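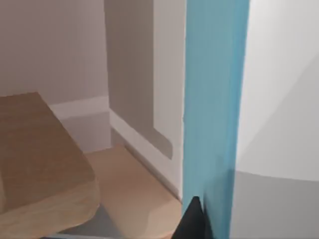
Un bord arrondi, en image de synthèse.

Je voudrais dire tout le bien que je pense des coins ronds. Depuis que nous avons emménagé à Ridgeway, dans un appartement où le couloir fait un coude juste devant la cuisine, j'ai appris à classer les meubles selon une seule question : est-ce que je peux passer à côté dans le noir, à trois heures du matin, sans me réveiller tout à fait ?

On nous a tellement vendu l'arête vive ! Elle fait net sur les catalogues, elle s'aligne bien contre les murs, elle a l'air sérieuse. Mais un meuble, on le frôle, on s'y appuie, on y pose la hanche en attendant que l'eau bouille. Ma grand-mère avait un buffet dont les angles s'étaient adoucis à force de chiffons et de passages d'enfants, et je me souviens encore de la sensation sous la paume — une douceur de galet.

Akua Lamptey, qui restaure des meubles dans un petit atelier de la rue Kuruver, m'a laissée essayer un samedi matin. Enfin, essayer... J'ai passé la matinée entière sur un seul angle. On commence au rabot, très léger, puis viennent les abrasifs, du 80 au 240, et il faut fermer les yeux de temps en temps pour vérifier avec les doigts. Quel plaisir ! Le pouce sent des bosses que l'œil ne verra jamais.

Je sais bien ce qu'on m'objectera : un angle rond prend la poussière autrement, complique l'assemblage, coûte du temps à l'atelier, donc de l'argent au client. C'est vrai, et ma table basse m'a coûté 800 euros, une somme que j'ai mis dix mois à réunir. Je ne la regrette pas une seconde. Mes neveux courent autour, le chat s'y frotte le menton, et les invités la caressent machinalement en parlant d'autre chose.

Alors si vous hésitez entre deux modèles, fermez les yeux dans le magasin et passez la main sur le bord, longuement, tant pis pour le vendeur.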